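Coverage of Royal Public Appearances in Two Regional Newspapers

Project report, Media and Communication Methods II
Szymon Kwiatkowski
Submitted Sat 26 February

1. Purpose

The project examined how two regional newspapers, the Nomham Courier and the Dusport Evening Post, reported public appearances by members of royal families. The question was limited to sourcing. For each article I recorded who was quoted, whether the person was named, and what the quoted person was in a position to know. Tone and political stance were left out, because the coding sheet I tested in September produced poor agreement between coders on both.

2. Material

The sample consists of 395 articles taken from the online archives of the two papers. An article was included if a royal person was named in the headline or the first paragraph and if the text referred to a specific public event, such as a hospital visit, a ship naming, a memorial service or a state dinner. Picture galleries with captions only were excluded. Wire copy was kept and marked as such. When the same agency text appeared in both papers, each printing was coded separately, and the duplicates were linked in a separate column so they could be removed later.

The Dusport archive returns articles by date of last edit and does not show the date of first publication. This affected 17 articles, which could not be placed before or after the event they described. They are in the totals but not in Section 4.2.

3. Method

Articles were coded in Clulus, the annotation program installed on the department machines. Each quotation or paraphrased claim was treated as one unit and given one of the following source types: official spokesperson, named attendee, unnamed insider, author or commentator, other publication. A claim with no stated source was coded "none." Phrases such as "it is understood that" were also coded "none," following the rule set out by the course handbook.

The second coder worked on a random subset of 200 articles without access to my codes. Disagreements were discussed after both passes were complete. Most concerned the line between commentator and insider, in cases where a person was introduced as a former member of staff and then asked for an opinion on a family dispute. We settled on coding by the content of the statement. A description of past duties counts as insider, and a guess about current relations counts as commentator.

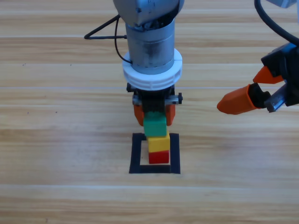
Vol. 2

4. Results

4.1 Source types

In both papers the official spokesperson was the most common source for plain facts about an event: arrival times, guest lists, the wording of a speech. Named attendees were used mainly in the Courier, which sends its own reporters to visits inside its circulation area. The Post relied more on agency text and on other publications.

Claims about private relationships had a different pattern. They were rarely tied to an official source, and many came from an unnamed insider quoted first by another outlet. Where I could follow the chain back, it usually ended in a magazine item or a television interview. In several cases the first version was more cautious than the one printed in the regional paper, and a "may" had been dropped on the way.

4.2 Before and after the event

Previews contained more unsourced claims than reports written afterward. Seating plans and expected clothing were frequent topics in previews and were seldom checked in the follow-up article.

5. Limitations

Two newspapers do not support general statements about the regional press. The inclusion rule favors articles with a royal name placed early, so short mentions inside local news are missing. Headlines were not coded separately from body text, which Intarasuk's earlier project in this course did, and the two data sets cannot be merged without recoding mine.

The coding sheet and the list of linked duplicates are attached as Appendix A and Appendix B.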